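Soft plastic pickup comes to Fajardo kitchens

Snack wrappers and other crinkly packets finally have somewhere to go in Fajardo! The Soretti pickup started in February with 30 households on the hill streets, and it has already grown to up to 700, which is wonderful news for anyone who hates seeing all that wrapping go out with the trash.

Joining is easy. Keep a bucket on the kitchen floor, toss in your empty packets, and carry it down to the curb by 6 in the morning on pickup day. Any open bucket will do, and there's no need to flatten or fold a thing.

"People tell me their kids race to get the wrapper in first," said Venkatesh Kulkarni, who runs the route and sounds thrilled every time he talks about it. He hopes to reach 4000 homes, with Momard next on the map. Sign-up sheets are at the Flekora store, right by the door.
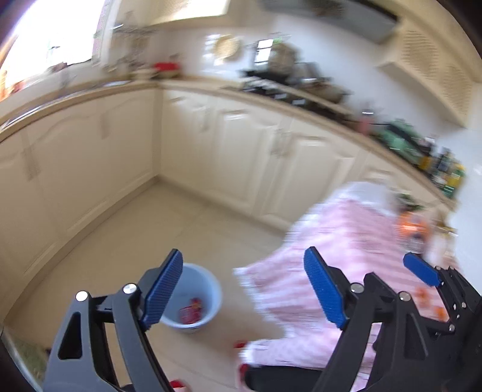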